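Arm cell coming to our repair bench, what happens to the bench people?

3 min read

Posted by benchside_4

I work in a small shop that services hand tools and pocket knives sent in under warranty. There are two of us on the sorting table. Everything that comes in gets opened, checked, cleaned if it needs it, and sent to repair or scrap. In March the owners told us an arm will take over the picking and placing. The integrator is Wikura, and they have been working on the layout in simulation before anything gets bolted down.
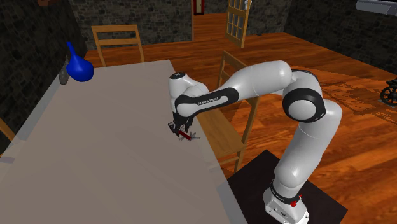

My part so far has been sitting in on the review calls and telling them which items are awkward to pick up. Last year the table handled 2237 pieces, and 779 of those had to be done twice, mostly for parts missed on the first check. The owners say the arm is meant to bring that second number down. They also say no jobs are going, but my job description is being rewritten and I haven't seen it yet.

Has anyone been through this at a small place? I want to know what your day looked like afterward, and what I should ask for before I sign anything.

Posted by Tallowmere

Went through it at Breridon, on a packing line. The lifting stopped and my wrists got better. What I didn't expect was how much of the shift became waiting for the thing to fault and then clearing it. Ask who is allowed to clear faults and whether that comes with a pay grade. With us it was everybody, and it didn't.

Also ask for training during paid hours. We got a login for some videos and were told to watch them at home.

Get the new job description in writing before the start date. If they say it isn't finished, ask for the draft.

The other thing is awkward shapes. Folding tools were bad for us because they never arrive in the same position twice. Someone who has handled them for years knows things the integrator doesn't, so keep a list of what you tell them on those calls. It helped me when I asked for the cell operator job. 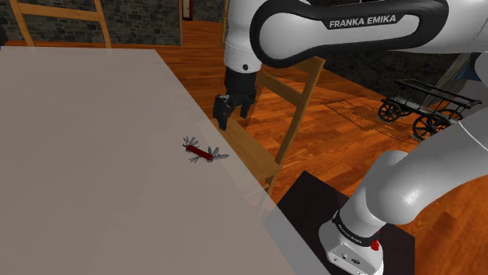
Posted by ozzel

Agree with most of that, but check the targets too. Our place put in a Cletero cell and the hourly target went up in the first month, before the arm was running properly. The people on the table made up the difference by hand. Ask for the old target to stay until the cell has run a full quarter.

Posted by pinhinge

they said no jobs going at ours too. true for a year. just ask for it in writing

Related
Who resets the cell on night shift?
Ezeani conveyor guard keeps tripping
Asking for a pay review after a job title change
Wrist pain from repetitive sorting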